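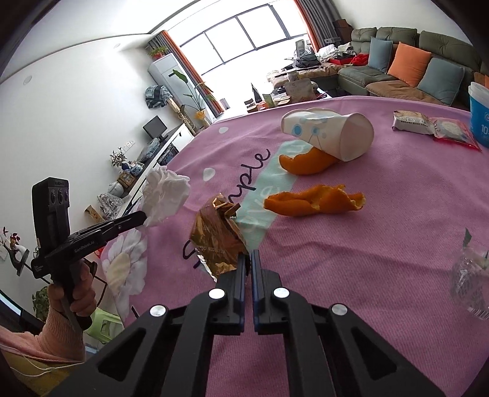

News > Town Services > Waste and Recycling

Plilthorpe to widen household sorting rules in April

Plilthorpe Town Council has approved changes to the household waste service that will take effect in April. The new rules cover food wrappers, used paper tissues and other small items that are often placed in the wrong bin.

Under the revised guidance, used tissues and paper napkins will go in the food waste bin. Candy and snack wrappers with a metallic coating will continue to go in general waste, as the sorting plant at Hjaltested cannot separate the coating from the plastic. Plain kitchen foil may be recycled if it is clean and pressed into a ball.

The council said the decision followed a trial in the Vuvetti district, where 200 households used the new system over the winter. Of those, 95 returned a written survey at the end of the trial. Most reported that the instructions were clear, although several asked for a larger food waste bin.

"Small items make up a good share of what is pulled off the line at Hjaltested," said Ingvar Norðdahl, head of waste services. "Residents have asked for one plain set of rules, and the printed guide now gives them that."

Collection days will not change. Each home will receive a printed guide and a roll of paper liners before the new rules begin. Apartment buildings with shared bins will be visited separately - about 22 buildings are on the list - and new labels will be fitted during those visits.

Malou Nørgaard, who represents Vuvetti on the council, asked that the guide also be made available in large print. The council agreed to the request. Copies may be picked up at the town hall front desk until 3 p.m.

Contact | Copyright Plilthorpe Town Council | Back to top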